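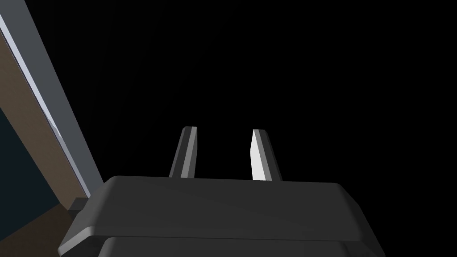
How long should a sourdough starter rest in the refrigerator before it is used in the trial loaves? Two days, provided it was fed before it went in and is fed once more on the morning of the bake.

Test kitchen notebook, Villalba bakery workshop
March, Friday session
Entry by Macarena Montoya

Purpose of the session. To compare the Sillach whole wheat flour with the house white flour in the standard country loaf, and to settle the resting period for the starter, on which the earlier entries disagree. The question has been open for most of the winter and has made the older results difficult to read against one another.

Starter. The jar came out of the refrigerator at the beginning of the shift and was fed with equal weights of flour and water. It was left on the shelf above the proofing cabinet until it had domed and begun to flatten in the middle. The smell was mild, closer to yogurt than to vinegar. A second jar, left unfed for much longer, was also revived for comparison. It rose, but slowly, and the dough made from it was slack and hard to shape. I do not recommend continuing with that jar. It has been labeled and set aside for crackers.

Dough. Three doughs were mixed: one all white, one all Sillach, and one with the two flours in equal parts. Salt was held back until after the first rest. The Sillach dough took up more water than the recipe sheet allows, and the sheet should be corrected before the next person follows it. The blended dough handled best. It could be folded without sticking to the bench, and it held its shape while the other loaves were being finished.

Proofing. The cabinet ran warmer than its dial setting again. A separate thermometer was placed on the middle shelf and will remain there. Colleagues are asked to record the thermometer reading in future entries and to disregard the dial. The lower shelf is still the coolest and should be kept for the whole wheat doughs, which move quickly once they begin.

Baking. All loaves were baked in covered pots and uncovered for the final stage. The white loaf opened cleanly along the cut. The Sillach loaf spread and opened at the side, where the seam had not been closed well; I consider this a shaping fault and would not hold it against the flour. The blended loaf had a thin, even crust and a moist crumb, with a slight bitterness near the crust that some tasters liked and I did not.

Storage. Half of each loaf was wrapped in cloth and half was placed in a Flastix bread box. By closing time the crust in the box had already softened. The cloth halves remained firm. The same comparison will be repeated with the Deserix paper bags when the order arrives — the supplier has moved the delivery back once already.

Corrections to earlier entries. The water quantity given for the rye loaf in the previous entry was copied from the wrong column. The page has been marked in red. The note stating that the large scale was out of service is also out of date; it has been repaired and is back beside the sink.

To be done next. Repeat the Sillach dough with the higher water quantity and a tighter final shape. Bake 2 blended loaves from the same dough, one salted at the start and one after the rest. Order parchment. Return the borrowed lame to the pastry section, with a new blade in it.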